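Reading time: 3 minutes

Refreshment table, members' lounge: glass top and whole fruit

Philomena Atinga
Members are asked to comment on the proposed arrangement for the July reception. The Trernero table would remain on the grey carpet, with the drinks grouped at one end and a pineapple on the beige plate.
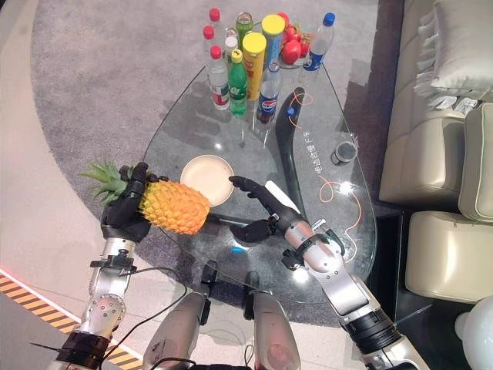
Bulletin no. 11, p. 4

I would ask that replies be confined to the layout. The catering budget has been settled.

Svetozár Lukáč
I do not support a whole pineapple on a glass top. The rind is coarse, and guests will not carve fruit in a lounge. It should be cut in the kitchen and brought out in a covered dish.

Yaa Nartey
With respect to Svetozár, a whole fruit keeps its colour through an afternoon and cut fruit does not. My concern is the height of the bottles - guests reach over them and knock them down.
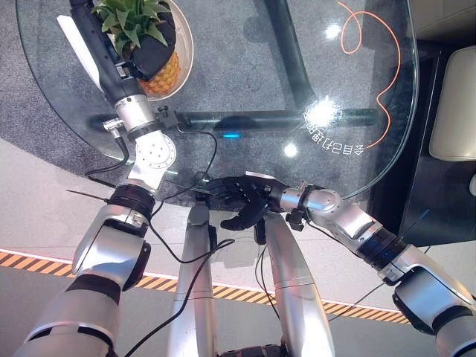 I would therefore move the tall bottles to the sideboard and leave only cups within reach. Glass also shows every fingerprint, so a cloth should be kept nearby.

Zlatko Halilović
The sideboard was tried at the Flollivach evening and a queue formed at the door. I would keep the bottles where they are, at the narrow end, and leave the wide end for the plate and napkins.

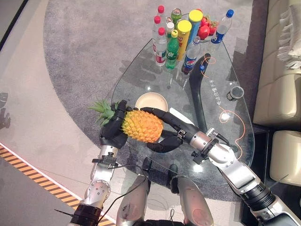
The plate has the advantage that it can be lifted away in one movement when the table is wiped. A pineapple set directly on the glass would roll.

Svetozár Lukáč
I accept the point about the plate. My objection to serving it whole stands.

Philomena Atinga
Noted. Oanh Lý will record both views. Further comments are to be posted by March 31, 2024.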